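第7章　器械末端的视觉感知与夹持控制

本章内容
7.1　从关节角到夹爪张角
7.2　缝线的检测与表示
7.3　手眼标定与残差补偿
7.4　夹持动作的状态机
7.5　失败的识别与恢复
7.6　实验：在训练垫上完成一次持线交接
习题

学习本章之前，读者应当已经掌握第3章的齐次变换、第5章的相机模型，以及第6章中关于绳驱传动的内容。第6章末尾的迟滞模型在本章会反复用到，没有做过那一章编程作业的读者，最好先补上。

前几章把机器人当作一条刚性的运动链来处理。给定各关节的角度，就能算出末端的位置和姿态；给定末端的目标，就能反解出关节角。对工业机械臂来说，这样的处理多数时候够用。手术器械的情况要麻烦一些。器械杆细而长，电机装在体外一侧，靠钢丝绳把运动传到腕部和夹爪。钢丝绳会伸长，会在导轮上摩擦，换向时还有一段空程。编码器读到的是电机转了多少，夹爪实际张开多少要另外估计。

这种差别在自由运动时不太显眼。操作者看着画面，手上多送一点少送一点，误差就被人补掉了。一旦把其中一段动作交给程序，补偿误差的责任就落到了软件上。缝合中的持线交接是一个典型的任务：一把器械夹着线，另一把器械张开夹爪靠近，夹住线的另一处，然后前一把松开。动作本身只有几步，却同时用到了本章要讲的全部内容。

先看任务对精度的要求。缝线很细，在相机画面里往往只占几个像素的宽度。夹爪闭合时，线必须落在两片钳口之间，而且要落在带齿的有效段内。偏向根部，线容易卡进转轴附近的缝隙；偏向尖端，稍一受力就会滑脱。因此控制目标不能简单写成“夹爪中心与线上某点重合”，还要规定夹爪张开平面与线的局部切向之间的夹角。两者接近垂直时夹持最稳，接近平行时即使位置完全正确也可能夹空。

再看感知一侧。线是柔性的，形状没有固定的参数，又常常自己绕成环，或者同另一段线交叉。照明是近距离的点光源，湿润或光滑的表面会产生强反光，背光一侧则很快暗下去。用单一的灰度阈值去分割，在亮处会丢掉反光附近的线，在暗处会把阴影的边缘当成线。夹爪也有类似的问题：抛光的金属面把周围的亮处反射进相机，表面颜色随姿态变化，按颜色识别很不可靠。

本章采用的软件结构分为四个模块，后面各节依次展开。

感知模块接收图像，输出两类结果：器械各关键点在图像中的位置，以及缝线的中心线。每个结果都附带置信度。这一模块不做任何决策，看不清就如实报告看不清。

估计模块把感知结果与编码器读数融合，得到夹爪在相机坐标系下的位姿和张角。编码器读数更新快但有偏差，图像结果更新慢但没有累积误差，二者适合用滤波的方法结合。7.3节会给出一个扩展卡尔曼滤波的完整推导。

规划模块根据估计结果选择夹持点，生成接近轨迹。选择夹持点时要避开交叉处和曲率大的地方，还要给另一把器械留出空间。

控制模块执行轨迹，并在接近末段切换为视觉伺服。它同时负责监视力矩估计和跟踪误差，任何一项超限都立即停止运动。

这四个模块之间的接口，我们统一采用带时间戳的消息。初学者常犯的一个错误，是把图像处理的结果直接当成“现在”的状态来用。从曝光到输出结果之间有延时，在这段时间里器械已经走出一段距离。正确的做法是用曝光时刻的编码器读数与图像结果配对，求出偏差，再把偏差加到当前读数上。本章配套程序中，编码器缓冲区保存最近300条记录，感知结果到达后按时间戳回查。缓冲区里找不到对应时刻的，这一帧结果就丢弃。

配套程序建立在开源框架Gimov之上，仿真场景用Weldu编写，两者的安装方法见附录B。书中所有代码清单都在2022年1月31日冻结的版本上测试过，之后的版本接口可能有改动，以随书仓库的说明文件为准。没有实物平台的读者可以只做仿真部分，习题中需要实物的题目都标了星号。

本章的例子取自Prallmont实验室的持线交接项目。感知模块的初版由Marisa Cirillo编写，状态机部分由Amedeo Marras完成，Morena Leone整理了标注规范。她的规范有几条值得在这里先提出来，7.2节的训练数据就是照此标注的。

缝线按段标注。每段从一个可见端点画到另一个可见端点，中间被器械或组织遮住的，断开成两段，不凭猜测连接。两段是否属于同一根线，作为单独的字段填写，允许填“不确定”。

夹爪的两片钳口分开标注，各取尖端和根部两个点，再加上共用的转轴点。尖端在画面之外或被挡住时，标为不可见，不给坐标。

反光区域不单独标注，但线穿过强反光区时要在该段上做标记，以便训练时调整权重。

这些规定看上去琐碎，对模型的影响却很直接。项目早期的数据没有“不确定”这一项，标注者遇到遮挡只好猜，不同的人猜得不一样，模型学到的连接关系也就前后矛盾。规范改过之后，507张图像全部重新标注，其中交叉和遮挡较多的那一部分改动最大。

图7-1取自腕部相机。读者在学习7.2节时会多次回到这幅图，不妨先自己想一想：如果只有这一帧，哪些量可以直接量出来，哪些必须依靠编码器或前后帧。

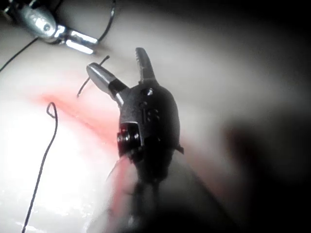
图7-1　腕部相机图像。中部器械的夹爪呈V形张开，左上角为另一把器械，两者之间有一小段缝线。

对这幅图可以先做一个粗略的分析。中部器械的两片钳口都看得清楚，连接转轴与两个尖端，得到两条射线，其夹角就是张角在图像平面上的投影，大约四十度。要注意这是投影角。只有当夹爪的张开平面与图像平面平行时，它才等于真实张角；平面倾斜以后，投影角可能偏大，也可能偏小，取决于倾斜轴的方向。7.1节将说明怎样利用钳口的已知长度估计倾斜量，把投影角换算回来。

两片钳口的外观差别很大，一片颜色深，内缘有细齿，另一片是银色的金属。对关键点检测来说这是有利条件，网络可以据此区分两片钳口，不至于在器械绕轴旋转之后把它们对调。只用轮廓的方法就没有这样的便利。

缝线的情况复杂一些。左侧一根长线从下缘近乎垂直地向上，穿过过曝的亮区，末端弯成小环。它在亮背景上对比度很高，最容易检出。两把器械之间的短线段带有一处小弯折，拟合中心线时如果平滑系数取得太大，弯折会被抹掉。靠近上缘的弧形线段似乎与左上器械夹爪处的线相连，但只凭这一帧不能确认，按照前述规范，连接关系应填“不确定”。

表面上还有一道淡红色的条纹，边缘是渐变的。线的边缘陡，条纹的边缘缓，用多尺度的脊线滤波可以把两者分开，具体参数见代码清单7-4。画面右侧则落入深色阴影，几乎没有可用的细节，感知模块在这一区域应当输出低置信度，规划模块也不应把接近路径建立在对该区域形状的假设上。

7.1　从关节角到夹爪张角

设夹爪两片钳口各由一个自由度驱动，相对于腕部中线的转角分别记为θ₁和θ₂，以离开中线张开的方向为正。张角α定义为

α = θ₁ + θ₂

夹爪整体相对于腕部中线的偏转角β定义为

β = (θ₁ − θ₂) / 2

这样，张合与偏转就成为两个独立的控制量。反过来有

θ₁ = α/2 + β
θ₂ = α/2 − β

例如，要求张角为35度、偏转为5度时，θ₁应取22.5度，θ₂应取12.5度。这里的角度都是钳口的实际转角。电机侧的指令还要经过传动比和耦合矩阵的换算，并叠加第6章得到的迟滞补偿项。

耦合矩阵来自钢丝绳的走线方式。驱动钳口的绳索要经过腕部的导轮，腕部俯仰时，即使钳口电机不动，绳长的分配也会改变，钳口随之转动。若不加补偿，操作者会看到夹爪在转腕时自行张开或闭合。设电机转角向量为q，关节转角向量为θ，在不计弹性和摩擦时二者满足

θ = C q

其中C为常数矩阵，对三自由度的腕部是下三角形式，对角线元素为各级传动比，左下方的元素描述腕部运动对钳口的影响。这些元素可以由图纸计算，也可以通过实验辨识。两种方法得到的结果通常有小的出入，原因在于绳索预紧后导轮处的有效半径与名义值不同。

辨识实验的做法如下。先让钳口电机保持不动，腕部在工作范围内缓慢往返，记录图像中两片钳口的转角；再固定腕部，分别驱动两片钳口。每组数据都要包含正反两个方向，取两个方向的均值拟合C，两个方向之差留给迟滞模型使用。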